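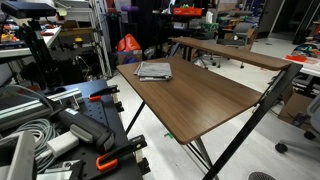

A two-tier desk doing time in the workshop, with one folded gray towel on duty.

Giving an Old Desk a Second Career in the Shop

Sooner or later every computer desk gets evicted from the house. Mine made it as far as the shop, where it was supposed to stay until January. It has now outlasted two vacuums and a marriage (my brother's, and he took the good vacuum).

A desk with an upper shelf is a decent shop table if you're strict with it. Some rules I have arrived at the slow way:

Keep the heavy work off it. Drilling, clamping and anything involving swearing belong on the real bench. A desk on a thin metal frame will put up with a lot of sorting and label writing, but hit it with a mallet and it wobbles like a shopping cart.

Give the upper shelf one job. Mine holds whatever I'm gluing, and goes bare again when the glue is dry. My neighbor Krešimir Ristić used his for "small things I will need soon" and now owns 3,000 screws in yogurt cups.

Leave a folded towel in a back corner. It's there for wiping up drips, and you can slide it under anything with feet before you push it across the top. Wood-grain finish scratches if you look at it sternly. Fold the towel when you're done, or it becomes a rag, and rags attract other rags.

Snug up the frame bolts every 3 months. Mine take a 13 mm wrench. Go around once with everything finger tight, then once more with the wrench, or the last leg will never line up.

Mark the floor. Once you find the spot where the desk doesn't rock, put down a bit of colored tape. Concrete that looks flat is lying to you, and you won't find that spot twice. If there's a floor vent nearby, keep the desk off it. You'll want to get at the vent the day you drop a washer.

Coil cords before you set them down. Loose loops are fine. A tight coil fights back, and a cord left in a heap will knot itself overnight out of spite.

Put the clamps back on the edge of the bench when you finish. They take up no drawer space there, and you'll bump into them often enough to remember where they are.

Sixten Nyberg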